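Kestier
2022-08-07

1/ Spent the morning on the back room of the unit. The job is a wall: clean it, decide what needs paint, deal with the bottom edge. Posting the notes as a thread so I can find them in a year.

2/ Background for anyone new. We took the unit for small-batch fitting work. The room came with painted white walls, a gray-green floor and trim of unknown age. The side wall is cream. The back wall is white. I don't know why and I'm not repainting the cream one.

3/ Three kinds of mark on a painted wall, and they need different handling. Transfer: something rubbed off onto the paint. Burnish: the paint was polished by contact and nothing was added. Scratch: paint is missing. Sort them before you wet anything.

4/ Test for transfer: white vinyl eraser, light pressure, ten strokes. If the mark gets paler it's transfer and the eraser is all you need. No water, no spray. Brush the crumbs down, don't wipe them across.

5/ Test for burnish: flashlight held flat to the wall. Burnished spots shine from one side and vanish from the other. You can't clean these. Repaint or live with them.

6/ Test for scratch: fingernail. If it catches, filler.

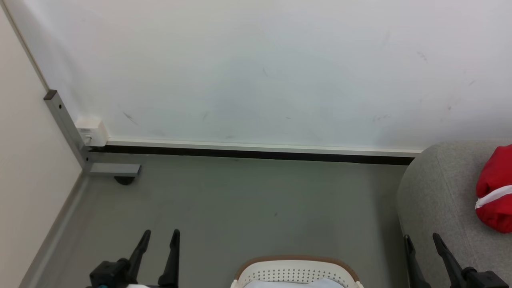

Photo: Marcelle Arnaud

7/ The long diagonal scuff on the left, above the floor line, is the one people notice when they come in. Angle and height both say furniture edge to me. The thin mark near the upper middle and the short dark streaks up to the right are minor by comparison.

8/ The gray scuffs in between are faint. Under the ceiling light you stop seeing them after a minute. I would not paint a wall for those alone.

9/ Order of work: dust first, top to bottom, dry microfiber. Then eraser. Then a damp cloth with one drop of dish soap in the bucket. Then a second cloth with plain water. Most streaky walls I've seen were skipped at the second cloth.

10/ Melamine sponge is the last resort. It's an abrasive. It will take the mark off and leave a dull patch on satin or a shiny one on matte. If you have to, do a whole section to a natural break, corner to corner.

11/ Question by DM from Zeyu Peng: why not roll a fresh coat over the lot and be done? Because soap residue and rubber marks can bleed through a single coat of cheap emulsion, and then you have the same wall plus a wasted day. Clean first either way.

12/ Corner. There is an aluminum post standing in it, black cap on top, bracket foot running out along the floor. It stays where it is. I cleaned the wall up to it and used a cloth wrapped around a plastic filling knife for the gap.

13/ Bare aluminum near wall cleaning: keep strong alkaline cleaners off it. They leave gray bloom on the metal and the bloom ends up on your cloth and then on the wall. Dish soap is fine.

14/ Outlet box next to the post. Switch the circuit off at the panel, unplug what you can, dry cloth only. The ridged front holds dust in the grooves. A soft paintbrush gets it out, a wet cloth pushes it in.

15/ The cable that hangs down there gets a clip. A loose cable against a white wall draws its own little gray arc over time. I've used adhesive clips from Flovley before and they hold on satin paint if you degrease first and leave them overnight before loading.

16/ Bottom edge. White trim rail along the base of the wall with a black strip directly under it. Two different cleaning problems stacked on each other. The rail is a ledge and collects grit. The strip only shows lint, but it shows all of it.

17/ Vacuum the rail with the brush head before any water goes near it. Wet grit on white trim turns into a gray line that you then have to scrub.

18/ For the black strip: narrow crevice tool, then a barely damp cloth over a plastic card, one direction. Don't go back and forth or you lift the dirt onto the underside of the rail.

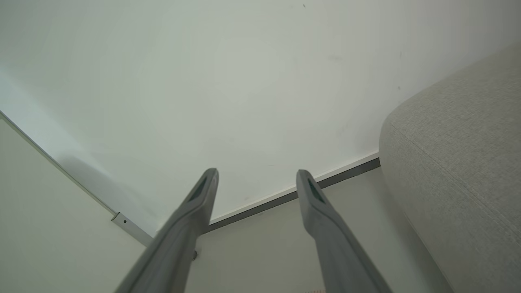 19/ Next, the thin metal edging. Where a strip like that meets a flat panel there's a seam, and the seam fills up. Wooden toothpick first, cloth second. Nothing steel, it will mark both surfaces.

20/ Check brackets by hand while you're down there. Press, don't pull. If one moves, tighten by screwdriver a quarter turn at a time. Drivers are too fast for small screws in light metal.

21/ Paint matching, if it comes to that. Cut a chip the size of a thumbnail from somewhere hidden and have it scanned. "White" on a lid means very little. The last two whites I bought from the same shelf were visibly different side by side.

22/ I have half a can of Irnix satin from the hallway. Tried a dab low down behind where the chair goes. Will look at it dry, in daylight, before deciding. Wet paint tells you nothing about the match.

23/ Filler for the scratches: lightweight, thin coat, let it shrink, second thin coat. Sand with 600 grit at the end if the wall finish is smooth. Coarser paper leaves a patch that reads through satin.

24/ Floor last. Smooth floor, so dry mop and then damp. I found a speck near the middle I took for a chip in the surface. Left it alone until the rest is done.

25/ Marcelle asks whether the cream wall needs the same treatment. Same dusting, yes. I'd keep the soap off it until the white one is dry and I can see whether the method left streaks.

26/ Gray baseboard on that side gets the crevice tool and a damp cloth, same as the rest. If the joint at the corner has opened up, a bead of acrylic caulk — paintable, not silicone. Silicone will not take paint and you'll be cutting it out later.

27/ Still to do: clip the cable, look at the dab, decide on the diagonal scuff. If the eraser gets most of it I'm leaving it.

28/ Someone asked about the Qian sponge pads. Haven't used them. If you have, on satin, reply with how the sheen looked after drying.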